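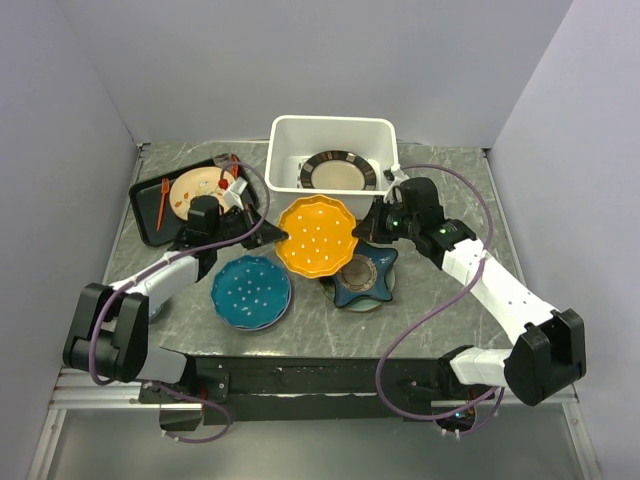
Ganden Rentals > Help > Party Tableware > Clearing and Returns

Filed under: Returns & Dishes

Clearing the table: your questions answered

Do I have to wash the plates before I send them back?
No, you don't, and we'd love for you to enjoy the last of your party instead! All we ask is that you tip the scraps into the trash and give each plate a quick wipe with a paper towel. Crumbs are fine. A whole slice of cake is a bit much.

What is the white bin for?
Dirty dishes go in there. Set it toward the back of the table, where everyone can reach it but it won't get bumped, and put the plates in one at a time. If one lands at a slant, as the patterned-rim plate has, just straighten it before you add the next.

Can the polka dot plates and the star dish be stacked together?
They can, but put the round plates down first - the yellow and teal ones have wavy edges and sit nicely on each other, while the star is happiest on top.

What about the black tray?
Please clear it completely. Forks and little cups love to hide on a tray, and our Skinditz depot finds a good many of them (we do mail back anything that's yours).

How long do I have?
You have 4 days from your event, or 5 if you're returning to our Flilgate counter.

Last updated Oct 10, 2018

Related questions
Choosing plates for a kids' table
Getting sauce stains out of light plates
What if a dish gets chipped?
Ordering for Bhatia Hall events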